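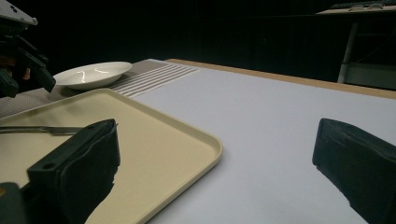 Wrist view from the hand-held gripper, fingers open, nothing held. Tray with table knife at left, white dish on the placemat behind it.

Comparing Finger Pads on a Hand-Held Gripper and a Matching Arm

This page covers the procedure we use at Kukside to compare finger pads before a long recording run. It assumes you already have a parallel gripper on a handle, a second gripper on an arm, and a wrist camera on at least one of them. Camera calibration is on a separate page. So is the Binora controller setup, which you should finish first if the arm has been moved or powered down.

The test objects are ordinary tableware. Boxes and foam blocks are too forgiving. A table knife lying flat in a tray is hard for almost any two-finger gripper, and a shallow dish is hard in a different way. If a pad handles both, it will usually handle the rest of a table-setting task.

What you need

A table with a white cover, pulled flat.
A shallow tray with a raised rim.
A metal table knife.
A shallow dish with a wide rim.
A woven placemat.
Two sets of pads per gripper: the current ones and the candidates.
Feeler gauge, isopropyl alcohol, lint-free wipes, a 2 mm hex key.
A log sheet or the spreadsheet template.

Step 1. Inspect the pads

Open the fingers to full width and look at them through the wrist camera, then look at them directly. The camera view matters because edge damage shows up differently against a white cover than it does under a bench lamp. In the view at the top of this page, the padded layer on the inner side of the left finger has a wavy upper border and a ragged edge along its right and lower side, and a sliver sticks out beside the tip. The right finger has an uneven edge on the underside with small notches.

Write down the condition of each finger separately. Pads seldom wear evenly, and an average for the pair hides the finger that is causing slips. We use three grades:

Grade 1: edges straight, surface clean.
Grade 2: edge damage, but the contact area near the tip is intact.
Grade 3: damage reaches the contact area, or the layer lifts when pushed with a fingernail.

Do not trim a Grade 2 pad before the baseline run. You want the baseline on the pads as they are. Grade 3 pads can still be run for a baseline, but stop if the layer starts to peel.

Step 2. Clean and zero

Wipe both contact faces with alcohol and let them dry for 3 minutes. Close the fingers slowly until they touch, and zero the width reading in the controller. Open to full width and close again. If the second zero differs from the first, check the finger screws before going on.

Anežka Kadlec measured the closing gap with a feeler gauge at the tip and at the root on all of our units. On two of them the tips met first and the roots stayed open. That is acceptable for a knife handle and bad for a dish rim, where you want contact along a longer line. Record both readings if you have the gauge out anyway.

Step 3. Lay out the table

Place the placemat on the cover with part of it behind the tray. Let a corner of the tray overlap the mat. This gives a slight change in height, and we leave it in on purpose: a gripper that depends on a perfectly flat tray will fail in a real kitchen.

Put the knife in the tray, lying flat, and set the dish on the mat beyond the far rim. The arm gripper should be able to reach the near side of the dish without crossing over the tray. Check this with the arm moving at low speed before you start logging.

Keep the background dark if you can. We switch off the lights on the far side of the room, so the only bright area the cameras see is the table. Auto-exposure will otherwise drift when the hand-held unit is tilted up. Lock the exposure after the layout is finished – the white cover pulls it down a long way, and dark fingers lose detail first.

Step 4. Flat knife pickup

Start with the hand-held gripper. Approach the handle from above with the fingers on either side of it and the tips just clear of the tray floor. Close at the slow rate. Lift straight up by a hand's width, hold for 3 seconds, and put it down again.

Do 14 pickups. Between pickups, move the knife to a new angle in the tray. Include at least two positions close to the rim, where one finger has to fit between the rim and the metal. Most failures happen there: the outside finger rides up on the rim, the tips are no longer level, and the knife rolls out from under the higher one.

For each attempt log one of these:

H: held for the full time, no visible rotation.
R: held, but the knife rotated in the grip.
S: slipped during lift or hold.
M: missed, fingers closed above the metal.

Rotation deserves its own code. Keyvan Rezaei ran an early version of this test with only pass and fail, and two pads came out equal. Video of the same runs showed one pad letting the blade swing down on nearly every lift. For a task that ends with placing the knife beside a plate, that pad was useless.

Repeat the same 14 attempts with the arm. Use the same closing rate and the same force limit. If the arm controller uses different units from the hand-held trigger, convert them once and write the conversion at the top of the log.

Step 5. Dish rim pickup

The dish is gripped at the rim, with one finger inside and one outside. Tilt the gripper until the pads lie along the slope of the dish wall. Too steep and only the tips touch. Too shallow and the outer finger hits the mat before the rim is between the pads.

Do 11 attempts per gripper. Use the same four codes. Watch the outer finger in particular, because a torn lower edge can catch on the weave of a placemat and drag it. If the mat moves, add a D after the code. A pad with many H results and many D marks may only need trimming.

A glossy dish will also show reflections in the wrist view. They shift as the gripper tilts and can be mistaken for the rim edge by an operator working from the screen. If you are testing an automatic approach, log these cases as M and note the tilt angle.

Step 6. Swap pads and repeat

Remove the old pads, clean off all adhesive, fit the candidates, and repeat from Step 2. Zero again even if the new pads are nominally the same thickness. Keep the layout unchanged. Mark the tray corners on the cover with small pieces of tape if the table has to be used in between.

Run the candidates in both orders if time allows – old first on one gripper, new first on the other. Operators get better at the flat knife over the first few tries, and a single order gives the second pad credit for it.

Step 7. Wear check

A fresh pad nearly always beats a worn one, so a comparison of fresh against worn says little about which to buy. Fit a fresh set of each and cycle both 1,000 times on a metal bar at the working force. Then repeat Steps 4 and 5. This part can run unattended on the arm at low speed inside the fence. The hand-held unit has to be clamped in the bench fixture with the trigger driven by the test script.

After cycling, grade the edges again as in Step 1. We found that the smooth Omerović pads kept their grip on the knife but began lifting at the tip. The ribbed Prirnley pads stayed attached and lost small pieces along the lower edge. For our work the Prirnley set was easier to live with, since edge loss can be seen early in the wrist view and a lifting tip often cannot. Your choice may differ if your objects are mostly thin-walled.

Reading the results

Compare the H counts first, separately for knife and dish. Then look at where the R codes fall. If rotation occurs only near the rim of the tray, the approach angle is at fault more often than the pad. If it occurs everywhere, the contact area is too narrow or too hard.

A large gap between the hand-held unit and the arm on the same pads points to force or alignment. Check in this order: zero width, force conversion, finger screws, camera offset. On the arm, a low tip height is the usual cause of M codes turning into tray strikes. Raise it by a millimeter and rerun only the failed positions.

Log sheet columns

Gripper, pad set, pad grade left, pad grade right, object, attempt number, position note, code, D mark, tilt angle, operator. Save the wrist video under the same run number as the sheet. The template has one tab per gripper and adds up the codes at the bottom.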